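Grurside Community Kitchen: progress report to the Myklebust Fund, October

Dear Oda Granström and all at the Fund,
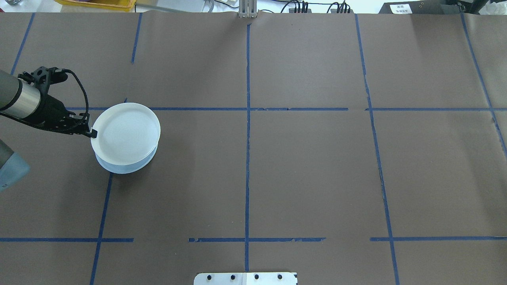 Brown paper and blue tape on the tabletop.

It has been a lovely, busy stretch, and we are so grateful to you. The Saturday lunches have settled in nicely and we served 800 meals this quarter, with 127 people coming along for the first time — many of them brought by a neighbour, which pleases us no end. The new oven from Gunia took £1,000 of the grant, and £200 is still set aside for winter vegetables. The Senaren bread order was late twice, and Virgil Munteanu is talking to them about an earlier van. We hope to start the soup evenings after Christmas, and you would be very welcome at any of them.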